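Search this site
Enter keywords

Supporter Songs Project – Progress Report to the Marno Fund

December 2023
Prepared by Deming Kong, project lead

This report covers the second half of the grant period. The project records and publishes songs sung by soccer supporters in Zomeswood and Drasberg, along with short notes on where each song came from and who sings it now. The first half was covered in the report we sent in May.

Recording

We now have 48 songs on tape, against a target of 30 for the whole grant. Most were recorded at home matches, standing with the singers, and the rest in the supporters' room at Drasberg after the game. Match recordings have more life in them but the words are often hard to make out. Where that happened we went back and asked two or three people to sing the song again slowly. Eight songs still need this done.

The Drasberg side took longer to get going. Their older supporters wanted to know what would happen to the recordings before they agreed to sing. We gave them a one-page letter setting out the terms and that settled it. 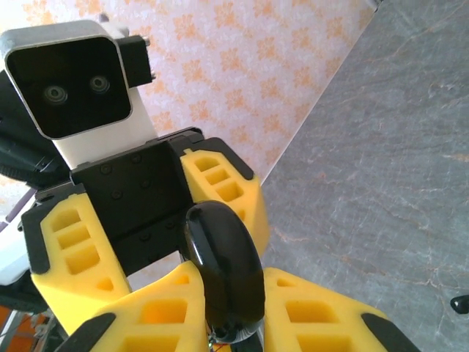
The song notes are behind schedule. We have finished 25 and the remainder are in draft. The main difficulty is tunes: many of the songs borrow a melody from a hymn, an advertisement or an old dance record, and supporters who have sung them for years often don't know which. Several newer ones take their tune from electronic pop, and two of those are sung in a flat machine voice, with arms held stiff. For the notes on that pair we want a drawing at the top of the page, along the lines of the robot with the two round lenses for eyes and the glossy black face, in yellow and black. The other notes will have a plain heading.

Rights

Fülöp, the music library handling our permissions, has cleared every tune that is out of copyright. Borrowed pop melodies are slower. We will publish the words alone for any song still waiting when the site opens, and add the sound later.

Spending

We are within budget. Travel came in lower than planned, mainly from sharing cars to away matches. Transcription cost more. We ask permission to move the unspent travel money to transcription – the total grant would not change.

Next steps

Finish the repeat recordings at Drasberg. Complete the draft notes and send them to both supporters' clubs for correction. Test the song pages on phones, as most supporters will look at them that way. The printed songbook will go to layout after the clubs have returned their corrections.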